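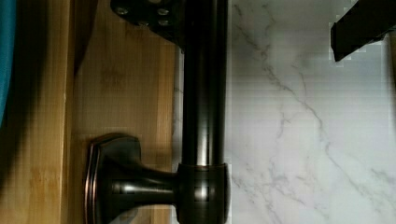 Gritari의 시연장은 산업단지 안쪽, 가구 공장이 쓰던 건물 2층에 있다. 2019년 3월 14일에 열린 공개 행사에는 오전부터 사람이 들었다. 호텔 설비 담당자와 욕실 자재 업체 직원이 많았고, 공과대학 학생들도 단체로 왔다. 입구에서 이름표를 받고 덧신을 신으면 바로 시연 구역으로 들어간다.

이날 공개된 것은 객실과 욕실 정리를 맡기려고 개발 중인 로봇 팔 Molley다. 시연 구역은 세트처럼 꾸며져 있었다. 흰 대리석 무늬 면과 밝은색 나무 면이 맞닿는 자리에 짙은 청동색 금속 봉이 세로로 서 있다. 봉은 나무 쪽에 받침으로 고정돼 있고, 위쪽 받침판에는 나사 머리가 그대로 드러나 있다. 관람객은 노란 선 밖에 서서 팔의 움직임을 보고, 손목에 달린 소형 카메라의 영상은 옆 모니터로 본다.

진행을 맡은 Percy Llanos는 개발팀에서 파지 동작을 담당한다. 그는 봉이 까다로운 물건이라고 설명했다. 표면이 어둡고 윤이 나서 빛이 닿는 곳마다 색이 달라 보인다. 왼쪽에서는 회갈색으로, 아래쪽에서는 구릿빛으로 보이니 영상만으로는 가장자리를 잡기가 쉽지 않다. 배경도 한쪽은 나뭇결, 다른 쪽은 회색 줄무늬가 갈라지는 흰 면이다.

"사람은 손잡이를 보면 바로 손이 갑니다. 저희 팔은 어디까지가 봉이고 어디부터가 그림자인지를 먼저 정해야 합니다."

시연은 한 회에 15분이었다. 팔이 벽 쪽으로 다가가 봉의 위치를 찾고, 검은 집게를 벌려 봉을 가볍게 쥐었다가 놓은 뒤 물러난다. 속도는 느렸다. 첫 회에서는 집게가 봉에 닿기 전에 두 번 멈췄고, Llanos는 그때마다 모니터를 가리키며 멈춘 이유를 설명했다. 한 번은 받침의 그림자 때문이었고, 다른 한 번은 관람객이 선을 넘어 안전 센서가 작동한 경우였다. 점심 뒤에 본 회차는 멈춤 없이 끝났다.

연습량에 대한 질문이 나오자 Llanos는 이 동작 하나에 기록 300건을 썼다고 답했다. 사람이 팔을 직접 조종해 같은 동작을 되풀이하고, 조명과 접근 각도는 매번 조금씩 바꾼다. 기록을 정리하는 프로그램은 협력사 Tindow가 만들었다. 잘못된 기록을 골라내는 일은 아직 사람이 한다.

옆방에서는 집게를 분해해 보여 주었다. 손가락 부품은 무광 검정이고 끝이 네모나다. 담당 기술자는 둥근 끝도 시험해 봤지만 얇은 천을 집을 때 자꾸 미끄러져 지금 모양으로 돌아왔다고 했다. 학생들은 이 방에 가장 오래 머물렀다. 부품을 손에 들고 마모된 정도를 비교해 볼 수 있었고, 교체 주기를 묻는 사람도 있었다.

오후 질의응답은 45분 동안 이어졌다. 호텔 쪽 참석자들의 관심은 가격과 청소 시간에 몰렸다. 회사는 가격을 밝히지 않았다. 객실 한 곳을 정리하는 데 걸리는 시간도 아직 내놓을 단계가 아니라고 했다. 물기가 있는 봉도 잡을 수 있느냐는 질문에는 시험 중이라는 답이 나왔다. 한 자재 업체 직원은 봉의 마감이 긁히지 않는지 물었고, Llanos는 쥐는 힘을 낮게 제한해 두었다고 답했다.

Gritari는 9월에 숙박업체 Lumanlan의 객실 한 층에서 현장 시험을 시작할 계획이다. 처음에는 직원이 항상 동행하고, 투숙객이 없는 시간에만 팔을 움직인다. 다음 공개 행사의 일정은 현장 시험이 끝난 뒤 정해진다. 관람 신청은 회사 대표 메일로 받으며, 단체는 인원을 미리 알려야 한다.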